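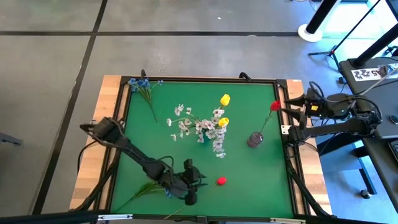

Kleinschmidt Mixed Stem Set, artificial flowers

We have stocked a lot of artificial flowers at Brulell over the years and most of them look fine from across a room. These are the ones we keep picking up and fiddling with! The Kleinschmidt set gives you single stems and fuller sprays in one box, with a small vase to start you off, so you can have something on the windowsill ten minutes after opening it.

The blue sprays are my favourite, with plenty of blossom on each and long leaves that fall nicely over the rim of a jug. Red rose heads come with them, and there's a yellow tulip with a good long stem (leave it long if you can, it looks lovely on its own in a tall bottle). The white spray is the quiet one. Put it in first and build round it. 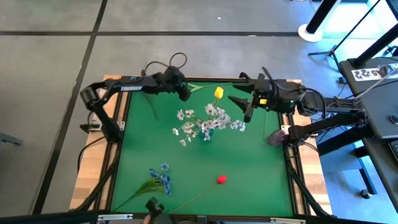
Yellow tulip, white spray in the small teal container, and the blue bunch.

Arranging them

Lay everything out flat before you start. A plain green surface is kind to the colours and you'll see straight away which stems want to be next to each other. The stems have wire in them, so bend them gently a little at a time, and tease the leaves apart with your fingers. For a low table arrangement, stop at 8 stems. A wider jug will happily take 12.

The rose heads pull off their stems, handy if you want to float a few in a bowl or pin one to a parcel. Push firmly to put them back, you'll feel a click.

Details

Box weight: 1,170 g
Longest stem: 600 mm
Care: dust with a soft dry brush, keep out of strong sun
Delivery: from our Stultlow shop, or collect from Hokham

Filed under: Home > Flowers & Vases > Artificial stems

Comments (3)

tansy_and_co
Bought these in January when the garden was nothing but mud and they cheered me up no end. The blue ones are still on the landing.

Hokham reader
Can you buy the tulips separately? I'd love a whole jug of yellow.

pegbasket
One of my rose heads was a bit loose, a dab of glue sorted it. Otherwise very pleased, and the little vase is sweeter than I expected.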